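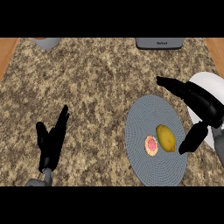

Speckled stone-look worktop, beige and brown, with a straight back edge (render)

Subject: Re: Sealing granite every year, yes or no?

On July 8, 2025 a list member wrote:

> The fitter who did our kitchen says granite must be sealed
> every year or it will stain for good. He sells a yearly
> visit with a product called Sallel and a "deep nourish"
> with Flosus in between. Is this normal? My mother had
> granite for ages and only ever wiped it with a cloth.
> Ours is the brown and cream speckled sort, 7 months old.

I'd keep your money in your pocket for now. "Must" is a strong word from someone who sells the visits.

Stone varies a great deal. Some granite soaks up oil and wine quite readily, some hardly at all, and a date in the diary can't tell you which sort you've got. Put a spoonful of water on a spot near the back and leave it for a quarter of an hour, then wipe it off. If the stone underneath has gone darker, it is taking water in and a coat of sealer may well help. If it looks the same as before, I can't see what you would be paying for. Try it by the sink and by the hob as well, where the wear is.

As for "deep nourish" — nourish what? It's a rock. I asked the shop what was in Flosus and was told it was "a conditioning blend", so I am none the wiser. Ask for the safety sheet before anyone puts it where you roll pastry.

I have been down this road. When we moved in I was quoted 568 pounds for a plan with Baird, sealing included, and the man rubbed his thumb along the edge and told me it was "thirsty". I did the water test that evening and nothing happened at all. I've done it again each September and I'm still waiting for this thirst to show itself. That's 8 years now. One kitchen proves very little, I know, and yours may be a different stone altogether.

Two things I would look into:

Was it sealed before it was fitted? Plenty is. The paperwork ought to say, and if he can't tell you, I'd wonder how he knows it needs doing again.

Does your guarantee depend on his visits? Some do, in small print. Read it before you turn him down. A neighbour's Latero guarantee did have a line like that, though it only covered cracks and said nothing of stains.

For daily cleaning, warm water and a drop of washing-up liquid, then a dry cloth. Keep vinegar and limescale remover off it. Your mother seems to have managed.

If anyone here has a granite top that failed the water test and came right after sealing, I'd like to hear which sealer and how long it lasted. Makers' leaflets don't count.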